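Report on the Visit to the Rosier Flooring Works and Showroom
Prepared for the members' bulletin by Yvette Chan, Education Secretary
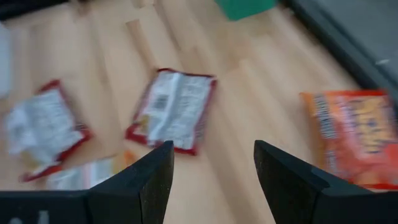
A light wood-grain floor in pale beige with tan streaks.

In August, members of the Interior Finishes Study Circle visited the Rosier works at the invitation of its parent company, Michailidis. The visit began at 9:30 a.m. in the reception hall, where the group was welcomed by the plant manager and given a short account of the company's history. The works began as a sawmill and turned to finished flooring when demand for rough lumber in the region declined. Part of the original mill building is still in use as a drying store.

The tour started in the timber yard. Boards arrive rough-sawn and are stacked with spacers so that air can pass between the layers. Each stack carries a card showing species, thickness and date of arrival. The yard foreman explained that the moisture content of a board is checked before it enters the kiln and again when it leaves, and that boards failing the second check go back to the store. Several members asked about losses at this stage. The foreman replied that warped boards are cut down for shorter lengths, and that very little is discarded.

From the yard the group moved to the milling hall, where ear protection was provided. The main line planes the boards, cuts the tongue and groove, and trims the ends square. Members were able to compare an edge cut with a fresh blade against one cut with a blade due for replacement — the difference could be felt easily with a fingertip. The hall was clean and well lit, although the walkway beside the trimming saw is narrow, and the group had to pass through in single file.

The finishing department occupies a separate building. Two product ranges are handled there. Bravis is an oiled floor intended for homes, and Demix is a lacquered floor sold mainly to shops and offices. Staff showed how color is matched against a set of master samples kept in a closed cabinet away from daylight. Pale tones are reported to be the most frequently ordered at present, and the most difficult to keep consistent from one batch to the next.

Lunch was served in the staff dining room and was followed by a talk of 40 minutes on care and repair. The speaker advised against wet mopping of oiled floors and recommended that spare boards be kept from the original delivery. A written version of the talk may be requested from the Circle's office under reference 743.

The afternoon closed in the showroom. Members had hoped to see more examples of older floors after years of use, and this request has been passed to the company. The Circle thanks Michailidis and the staff at Rosier for their hospitality.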